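How I get creases out of a tablecloth without ironing it

I own an ironing board and I've used it maybe twice since we moved to Bistusthorpe, so take this from a lazy person. My neighbour Sveva Gentile taught me the trick and I've done every cloth in the cupboard this way since!

You'll need a clean spray bottle, water and a bit of white vinegar. I mix 20 parts water to one part vinegar (the smell goes as it dries, promise).

Throw the cloth over the table the night before if you can, or by 8 in the morning if people are coming for lunch. Centre it first — on a round table I go by the drop and keep walking around until it looks even.

Now mist it from arm's length. You want it damp, never dripping. Smooth with flat hands from the middle out, give the hem a gentle tug, and leave it for 5 minutes before going over the stubborn folds again.
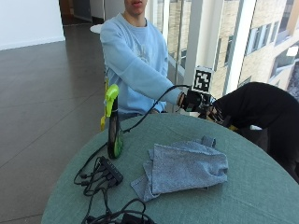
Colour makes a difference to how much fussing you'll do. White shows every last fold line, and my navy one shows the lint as well. A soft sage green like the one on the round table is much more forgiving, and I'd happily pick it again. I keep the spray bottle near the edge, the one with the bright yellow-green trigger, so it's easy to grab for a second go.

Linen takes longer than cotton, and polyester barely needs the vinegar. Patch test anything old or hand-dyed first, please.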